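Lustine Corner Shops Get New Counter Displays for Bottled Drinks

August 15, 2026

Small grocery and snack shops in the Lustine district will be able to borrow stepped display stands for their counters this fall, under a plan put together by Groller, the display maker on Jidwood Street, and Acharya Wholesale, which delivers drinks to most of the shops in the area.

The first 80 stands are to go out in October. Acharya drivers will drop them off with the regular drink order, and shop owners will not pay a deposit. A shop can keep a stand as long as it places at least one drink order a month. Groller has agreed to replace any stand that cracks in the first year.

The idea came from the shops. Many of them have narrow counters, and the owners told Acharya that bottles set side by side took up the space they needed for bagging and making change. Bottles placed one behind another were hard to see, and customers often asked for drinks that were already on the counter. Acharya passed the complaint on to Groller last winter.

Groller tried several shapes before settling on clear steps. A solid white version hid too much of the lower bottles, and a turning rack was dropped after shop owners said it would get in the way of the card reader. The stepped kind holds each bottle at its own height, so the labels in the back can be read over the caps in front. 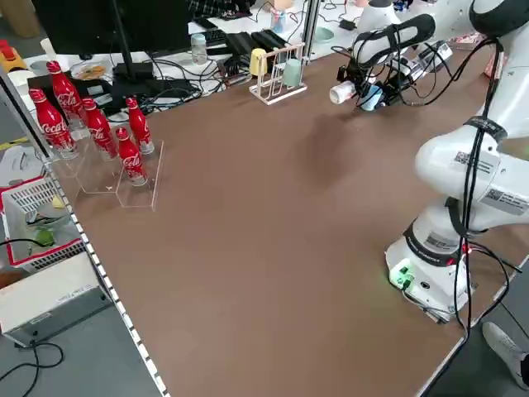 How many bottles should a shop put on one stand?
Groller suggests five or six, with one drink to a stand if there is room for it. More will fit on the larger model, but the labels start to cover each other and the stand is harder to wipe down.

The stands are meant for display and quick sales only. Drinks sold cold will stay in the cooler, and Acharya is asking shops to keep the stands out of direct sun. Aluminum and plastic bottles are both fine. Glass bottles should go on the bottom step.

Cleaning is done with a soft cloth, warm water and a little dish soap. Window sprays with ammonia should not be used on the clear parts, as they can leave the surface cloudy.

Shops that want a stand can tell their driver or leave a note with the next order. Counter depth should be measured first, from the front edge to the wall or register. Requests from shops that have not had a display before will be filled first, and 31 shops had signed up when the list was last updated.

If the first round goes well, Groller will make a second batch for shops outside Lustine. The company has set aside enough material for 1000 stands in all. It has not said what a stand would cost to buy outright.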